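How to Archive and Compare News Coverage of a Single Story

Applies to: web articles, wire copy, broadcast transcripts
Maintained by Rajkumari Singhal
Last revised: November

This page describes a method for saving news coverage of one story from several outlets and comparing the versions. It was written for the Saltia reading group, which follows state-owned and private media in two languages, but the steps work for any set of outlets. You need a web browser, a spreadsheet program and enough disk space for the saved pages. No paid tools are required.

Before you start

Pick one story. A story is a single event with a clear starting point: a court ruling, a vote, a factory closure, the dismissal of an editor. Topics such as "the economy" or "press freedom" are too wide and will produce a collection that cannot be compared.

Pick 6 outlets. Include at least one that is owned or funded by a government, one that is privately owned, and one news agency. If two of the outlets share an owner, record this in the ownership column of the spreadsheet. Do not drop one of them for that reason.

Set the window. The default is 48 hours from the first published report. Most headline changes happen inside this period. Coverage that appears later is usually commentary and should be kept in a separate folder.

Step 1. Set up the folders

Create one folder for the story and one subfolder for each outlet. Use short names without spaces. Inside each subfolder, create two more: "raw" for the pages as saved, and "text" for the plain text you will extract from them.

Name each file with the outlet code, the capture time in 24-hour format, and a version number. A file captured from the outlet coded JST at 2:30 in the afternoon would be JST_1430_v1. The next capture of the same article on the same day is v2, even if the headline is different. If the window crosses midnight, add D1, D2 or D3 before the time.

Step 2. Capture the first version

Open the article in a private browser window so that logins and saved preferences do not affect what is shown. Scroll to the end of the page before saving; many sites load the lower paragraphs only when the reader reaches them. Save the complete page, then print it to PDF. Keep both files. The PDF preserves the layout and the saved page preserves the links.

Submit the address to a public web archive and paste the archive link into the spreadsheet. Some outlets block archiving. In that case write "blocked" in the cell. An empty cell should mean only that the step has not been done.

Step 3. Record the fields

Each row in the spreadsheet is one version of one article. The required columns are:

Outlet code
Owner
Capture time
Time stamp shown on the page
Headline
First sentence
Byline or agency credit
Named sources
Unnamed sources
Archive link

Copy the headline exactly, including quotation marks. A phrase that is in quotation marks in one version and not in the next is a change in attribution and needs its own row.

If the article is in a language you do not read well, copy the original into the headline column and put the translation in a separate column to the right. Never replace the original text.

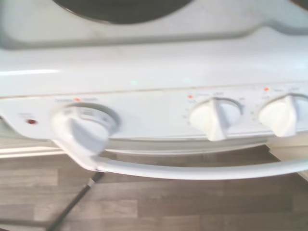 Step 4. Repeat the capture

Return to each article at fixed intervals until the window closes. Every 2 hours during the day is enough for most stories. If the page is unchanged, add the check time to the notes column of the existing row and do not save another copy. If anything in the headline, first sentence or sources has changed, save a new version and add a row.

Articles are sometimes removed. When an address returns an error, take a screenshot of the error page, then search the outlet's site for the old headline. The text may have been moved to a new address. Record both addresses.

Step 5. Extract and compare the text

Copy the body of each version into a plain text file. Leave out menus, captions, related links and reader comments. Use any text comparison tool to set two versions of the same article side by side. Go through the differences and sort them into four groups:

Corrections of fact, such as a spelling or a figure
Additions of new information
Removals
Changes of wording with no new information

The last two groups need the most care. Write down the exact words removed or replaced.

Step 6. Trace the agency copy

Much of what looks like separate reporting comes from one source. Take the longest sentence in the first three paragraphs and search for it in quotation marks. If the same sentence appears in several outlets, mark those rows with a shared letter in the notes column. In the group's test set on the Jastham transmitter dispute, which ran to 1,979 rows, this step was left until the end and every row had to be opened again. Do it as you go.

Common problems

The time stamp on the page is earlier than the first capture of any outlet. Some systems show the time the draft was created. Use the capture time for sorting.

The headline on the home page differs from the headline on the article. Record the article headline. Put the home page headline in the notes.

A broadcaster posts video only. Type out the anchor's introduction and treat it as the first sentence. The Larora and Mendonça sets both use this rule.

The spreadsheet changes times to another format. Set the time columns to plain text before entering any data.

Storing the finished set

Export the spreadsheet as a CSV file and place it in the top folder. Compress the whole folder and keep one copy on a separate drive. Do not rename files after export, as the rows refer to them by name.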